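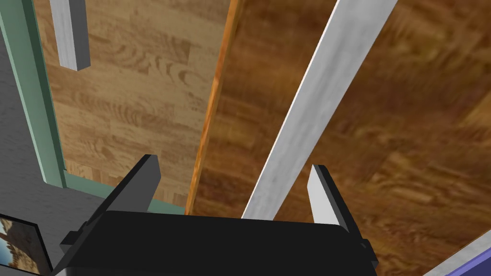 According to one reader who wrote in after my last column, anything learned in a simulator is a video game score and should be reported as one. I read that message out loud at the start of my visit to the Drelleo group in Clestmont, partly to be annoying and partly because I wanted to hear what the lead researcher would do with it. She laughed and said she'd had worse from reviewers.

"It's a fair thing to worry about," she told me. "If I train a gripper in a rendered room and then tell you how well it does in the same rendered room, you've learned something about my room."

She asked me to leave her name out (she's between contracts and hates being quoted as the face of things), so she'll be "she" for the rest of this. We sat by the coffee machine for most of the afternoon, and I drank far too much of it.

The project is called Abera, and the question behind it is pretty simple to say. If you want a robot to learn to grab things from what its wrist camera sees, does it help to change the looks of the simulated room all the time? Swap the wood, swap the walls, hang up different pictures, move the light? Lots of people do this already. What she wanted to know was which of those changes earns its keep.

"Everybody randomizes," she said. "You turn all the knobs, the thing works a bit better on the real arm, you write it up. I wanted to turn one knob at a time and be bored for a year."

And was she bored?

"Oh, completely. December was terrible."

The way they did it was to build 1390 rendered rooms and sort them into families. In one family only the surface patterns change, so the same cabinet might come up in pale wood and then in dark wood. In another the patterns stay put and the lights move. A third leaves all of that alone and shifts the camera a little on the wrist, a few degrees here or there. Then they trained the same policy on each family, with the same number of tries, and took every one of them to a real arm on a real bench and had it reach for long thin things.

Why long thin things? I'd expected mugs. It's always mugs!

"Mugs forgive you," she said. "You can be off by quite a bit and still get a finger on each side. With a bar or a handle, you're off by a little and you've closed on air, or you've bumped it. And the camera is so close that the bar can run right across the view. You get a piece of it and have to work out the rest."

I hadn't thought about that part. When the camera rides along with the hand, the view changes with every move, and the thing you want can slide out of it or go behind a finger at the worst moment. She told me her first instinct had been to hide the fingers from the policy, just paint them out, to make the picture simpler. It made the results worse. With the fingers in view the policy had something to line the bar up against.

"I should have guessed that one," she said. "I can't thread a needle without looking at my own hand either."

So, the result. Each policy got 400 real grasps on the bench, which she described as a great way to learn what's on the radio. The family with the changing patterns helped a little. The lights helped more. But the one that made the real difference was the dull one, the camera shift. On its own it did nearly as well as turning every knob together, and when they took it out of the full mix, the score dropped further than it did for anything else they removed.

I asked her to explain that as if I were her uncle.

"You bolt a camera on a wrist and you think you know where it is," she said. "You don't. Somebody tightens a screw, somebody leans on it. In the simulator it's perfect forever. So the policy learns to trust it perfectly, and then it meets my bench."

What about all that lovely wood, then? I felt a bit sorry for whoever had picked the textures. She made a face.

"That was me. I spent weeks on wood. I have opinions about knots now." The patterns weren't useless, she added. They mattered when the bar and what was behind it were close in color, which happens more in kitchens than she'd expected. If the bar stood out, you could have papered the room in anything.

She was careful about how far she'd go with this. One gripper, one arm, one kind of shape. A second group at Drandville has tried the camera shift with a different hand and got a smaller effect, and she thinks the reason is that their mount is simply stiffer than hers. She hasn't proved that. She'd like to borrow the mount, and they'd like her to stop asking.

I went back to my reader's complaint before I left, because I thought it deserved a straight answer. Does the simulator score tell you anything at all?

"It tells me when something's broken," she said. "If it can't do it in there, I don't bother walking to the bench. If it can, I know nothing yet." Two of her policies had almost the same score in the rendered rooms and came out more than 30 points apart on the real arm. She keeps that pair in her slides and shows it to new students in their first week.

Next up is drawers, where the bar is attached to something that moves when you pull. She's building the rooms for it now. She swore to me that she'd be leaving the wood alone this time, and then she spent ten minutes showing me a walnut.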